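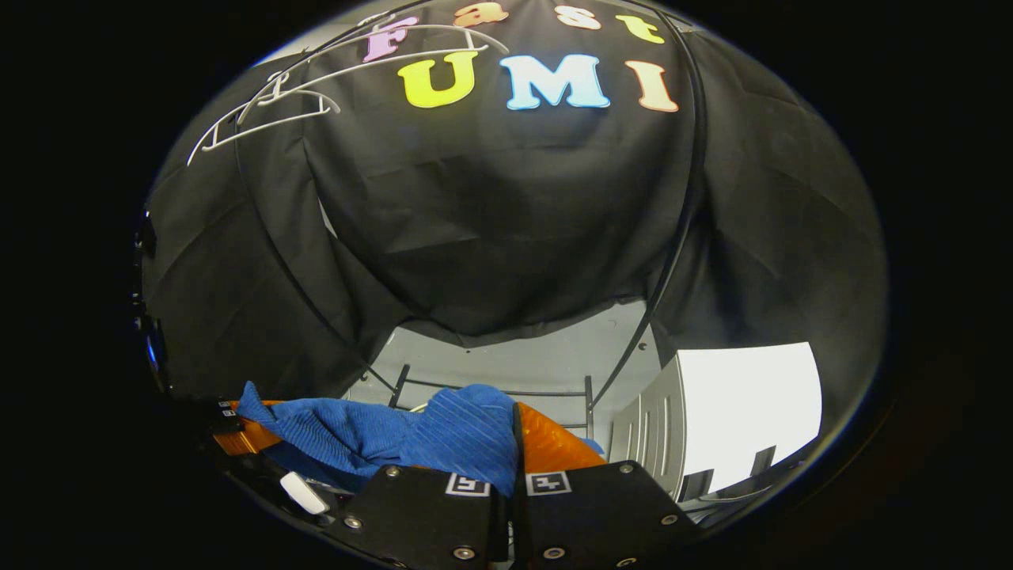

Robotik-AG Utholm
Galerie: Greifen, Falten, Verzweifeln

Stand: 4. November 2024

Seit September trifft sich die AG montags nach der siebten Stunde im Galtier-Raum. Ziel des Halbjahres ist ein Greifer, der ein Stück Stoff zusammenlegt. Im Antrag stand noch »Automatisierte Textilhandhabung«, das klang nach Fördergeld, und ein bisschen davon ist auch gekommen. Im Alltag sagen wir »der Lappen«.

Bevor ein Roboter irgendetwas falten darf, muss ihm ein Mensch vorführen, wie das geht, mit dem Greifer in der Hand und sehr viel Geduld. Bisher haben wir 1308 Durchgänge aufgezeichnet. Bis zum Blomqvist-Pokal sollen es 2079 sein, eine Zahl, die Jérémie Leblanc ausgerechnet hat und deren Herleitung er auf Nachfrage gern noch einmal an die Tafel schreibt. Bitte nicht nachfragen.

Fast UMI
Bunte Buchstaben auf schwarzem Stoff, davor die beiden Finger mit ihren Quadratmarkern. Der blaue Rippenstoff ist zerknüllt zu sehen, ein Zustand, den wir intern »Ausgangslage« nennen. Besucher verwechseln ihn gern mit dem Ergebnis.

Weitere Alben

Erste Versuche
Zwanzig Minuten Anlauf, ein halber Knick. Die Mannschaft war begeistert, der Lappen blieb gelassen. Wer genau hinhört (Album mit Ton), erfährt einiges über den Wortschatz der achten Klasse.

Schrauben und Nachschrauben
Zwei Doppelstunden Mechanik mit Sandrine Delorme, die in den Kurs kam, um »nur kurz zuzuschauen«, und seitdem den Drehmomentschlüssel nicht mehr hergibt. Ihre Regel lautet: erst denken, dann festziehen. Unsere lautete bisher umgekehrt.

Gerngate
So heißt unser Auswerteprogramm. Es entscheidet, ob ein Durchgang brauchbar ist, und sagt dazu entweder »gern« oder gar nichts. In der ersten Woche hat es überwiegend geschwiegen. Inzwischen ist es gesprächiger, was an unseren Fortschritten liegen kann oder an der Toleranzschwelle, die jemand hochgesetzt hat. Gemeldet hat sich dazu noch keiner.

Die Faltdebatte
Längs oder quer zuerst? Es gab Vorträge, es gab Papiermodelle, es gab eine Abstimmung mit knappem Ausgang. Seitdem wird längs gefaltet. Die Querfraktion trifft sich weiterhin und hat einen eigenen Ordner angelegt, den wir aus Gründen der Fairness hier verlinken.

Probelauf für den Pokal
Gewertet werden Tempo und Kantentreue. Beim Tempo haben wir gute Chancen auf einen Platz, über den man am Abendbrottisch reden kann. Zur Kantentreue möchte die AG sich derzeit nicht äußern.

Hinweise
Neue Alben kommen, wenn jemand sie hochlädt, also vermutlich vor den Ferien. Wer sich auf einer Aufnahme erkennt und das lieber nicht täte, sagt bitte Jérémie Bescheid. Bildtexte stammen aus der AG und wurden von der Schulleitung gelesen, aber wohl nicht bis zum Ende.

Mitmachen kann jede und jeder ab Klasse 8, Vorkenntnisse braucht es keine. Eine ruhige Hand hilft. Wer zu Hause freiwillig Wäsche zusammenlegt, möge sich dringend melden, wir haben Fragen.

Zurück zur Übersicht
Nächstes Album: Erste Versuche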